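We use cookies to remember your settings and to count visits. Accept / Manage choices

The Last Bus to Iscombe

My father sold the shop in December and did not tell us until the spring. By then the new people had painted the front green and put a bench outside, and my aunt had seen it from the bus and rung me at work to ask if he was dead.

He was not dead. He was living in two rooms over the bakery at Drumham and he had got rid of everything except his chair and the till.

I went up on the Saturday. The train only goes as far as Gradville now, and after that there is a bus every 2 hours, with a driver who stops for a smoke at the reservoir whether anyone minds or not. It was raining when I got off. My father was waiting in the shelter with an umbrella he did not put up.

"You should have said which bus," he said.

"I did say."

"You said the morning."

We walked up the hill. He had bought a pie for us to share and he cut it on the draining board with the bread knife. The till was on the windowsill. It was the old one with the heavy drawer, from before I was born, and he had polished it.

"Does it still work?" I said.

"Why wouldn't it?"

He pressed a key and the drawer came out and hit the tap. There was money in it, old coins in the right-hand side and a few notes under the clip.

I asked him what he had got for the shop and he told me. It was less than it should have been. He had sold it to the first couple who came, because they had asked what time the sun reached the back room, and he thought that was a sensible question. I said he could have asked for more. He said he could have, yes.

After the pie he wanted to show me something, so we got our coats and caught the bus the other way, to Iscombe, where the sea is. He had not been to the sea in all the years he had the shop. It was 3 stops past the school. He paid for both of us out of a bag of change, and the driver counted it twice.

At Iscombe there is a car park, a wall and a set of steps. The tide was out. A boat called Siliņa was lying on its side in the mud with a rope going up to a ring in the wall. My father said he had been coming every week to look at it. He had asked in the pub and been told the owner wanted 200 pounds, and would take 60 to have it gone by the summer.

"You can't sail," I said.

"No."

"You can't swim."

"I had a shop for most of my life," he said, "and I didn't like selling."

I did not know what to say to that, so I asked if the boat leaked. He said he supposed it did. He went down the steps, holding the rail, and stood at the bottom with the mud coming over the edges of his shoes. He looked at the boat for a good while. Then he came back up and we sat on the wall until the rain got heavier.

The last bus was late. In the shelter he took an envelope out of his coat and gave it to me to hold while he found his gloves. It was not sealed. I could see the notes in it, from the till.

"Is he in today?" I said. "The owner?"

"He's in till six."

I looked at my watch. The bus was coming down the hill with its lights on, and my father had got one glove on and was looking at the other.

"We'd have to walk back," he said.

I put my hand down and let the bus go by.

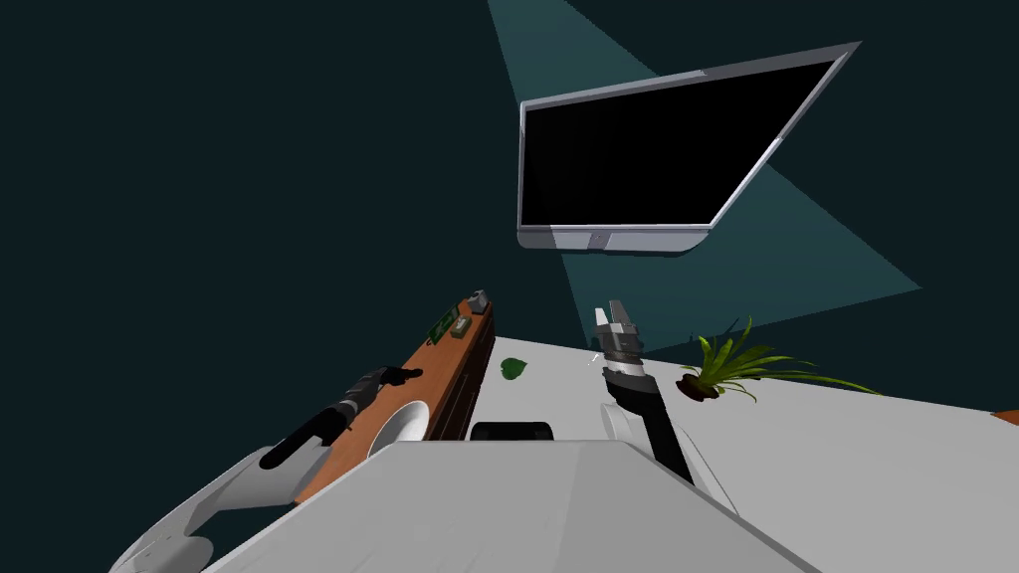 Illustration: blank screen and teal light, computer-rendered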